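Six weeks with the Stikano hand-guiding handle
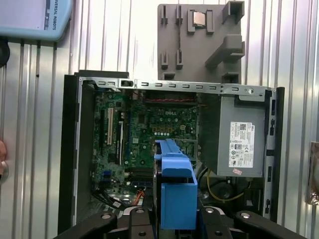
I should say up front that I came to this handle as somebody who was perfectly happy without one. For two years our little shop taught the arm the way most people do: one hand on the tablet, jogging along one axis at a time, squinting, jogging back. It works. It is also the reason I have a stiff neck, and when Salamatu Ansah offered to lend me her Stikano for a few weeks in June I said yes mostly to be polite. I gave it back and bought my own.

Our work is taking old desktop computers apart. Drive caddies come out, then memory, then whatever else is worth saving, and each small part goes to a holder so the next step can find it. None of it is heavy, but the spaces are tight, and a caddy that leaves its bay a few degrees off will bind against the metal and make a noise you feel in your teeth. That makes it a pretty fair test for a teaching tool, I think.

The handle clamps on above the gripper with two screws and has a squeeze bar, a record button and a little thumb wheel. Squeeze halfway and the arm goes light, squeeze all the way and it locks (a lovely safety touch, and it took me no time at all to trust it). The wheel sets how heavy the arm feels. I keep it low for the long swing over to the fixture panel and turn it way up for the last bit of a pull, where I want the thing to move like it's in honey. On the tablet I used to need a good long coffee's worth of patience to teach one caddy removal. By hand I can do it, watch the playback, grumble, and do it again before the coffee is cool enough to drink.

I recorded 175 demonstrations on the loaner and 997 since then on mine, and the grip is still comfortable at the end of an afternoon. The rubber has gone a bit shiny where my palm sits, but that's all the wear I can find.

Now for the grumbles, and I do have a few. The record button is too easy to bump. I lost 70 takes in one bad stretch before I worked out that my knuckle was stopping the recording early, and I now have a ring of foam tape around it that looks terrible and works fine. The cable comes out of the side toward you, right where your wrist wants to be. And the software, which is called Rillgate, names every file with a string of digits unless you remember to change it each time you start up — I have asked them about this twice, nicely.

I also tried the Mussa remote puppet arm, the one where you move a small copy on your desk and the big arm follows. It's a nice machine, and if you have to stay outside a guard fence it's the one to get. For close work I missed feeling the part. With the handle, when a caddy starts to catch, I know it in my fingers before I see anything.

I paid $1388 through Statmont, cable and mounting plate included. Ask for the longer cable when you order, and check that your wrist flange has room for the clamp, as mine needed a spacer.

Posted 2019-08-27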